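**Two-arm bench from Tallura: hire terms for the summer**

Tallura has added a two-arm bench to its hire list, and members can book it through the Stustley workshop until the end of July. The bench comes as a walled bay with two small arms fixed to a rail along the front edge. Each arm has a parallel gripper and its own wrist camera. It is meant for people who want to try out handling jobs on light, everyday goods before they spend money on a cell of their own.

The hire charge is £500 for a block of 2 days. That covers delivery, setting up and a morning of training with Mohcine Fahmy. Extra days can be added if the bench isn't booked out straight after you. Consumables are not included, so bring your own stock to handle.
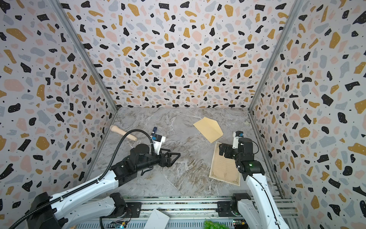 Assunta Sorrentino ran stationery trials on it for her mail order business, which sends out letter sets and gift boxes. She wanted to know whether two arms could put a sheet into an envelope without creasing it. Her log shows 41 attempts. The arms did well with stiff card. Thin paper was harder, and the step that took longest to get right was getting one finger under the edge of a sheet lying flat. She got round this by slowing the approach and closing the gripper later. Kraft envelopes gave her less trouble than glossy ones.

Her main complaint was the software. Saving a routine means naming it twice, in two different menus, and the older routines drop off the bottom of the list. Ghizlane Kettani at Tallura says a fix is being tested, but she would not give a date for it.

Magdy Abdel Rahman also had the bench for a block and used it for kitchen goods. He thought the reach was fair for the size, though tall boxes have to go towards the back or the arms foul each other. He would hire it again for sorting work but would not use it for anything heavy.

The bench needs a level table and two ordinary sockets. It will not go through the side door at Stustley, so use the loading bay. Fingers for the grippers can be swapped, and a softer set is kept in the drawer with the spare cables. Please put them back.

To book, speak to Moataz El Idrissi at the Stustley desk. A deposit is taken when you confirm and returned once the bench has been checked in.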